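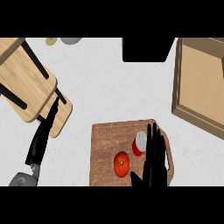 *Kitchen task in the simulator at Clarstead: both grippers at the counter, tomato and can on the brown board.*

In July I visited the Cleresex lab in Clarstead, where Callum Catterall showed us the Gornar controller. He was very open about its main fault. In run 157 of 227, the left hand pressed on a cutting board and the force limit did not stop it. The limit was set to 100 newtons, but after a software update the controller did not read this value any more. In simulation, nothing breaks. On the real machine it would be a serious matter, and a colleague could be standing close.

They found the same fault in 7 older runs. Arnaldo Peixoto has now added a check before every start, and the real arms stay locked until it passes. I asked who can unlock them. For the moment, only Arnaldo has the key.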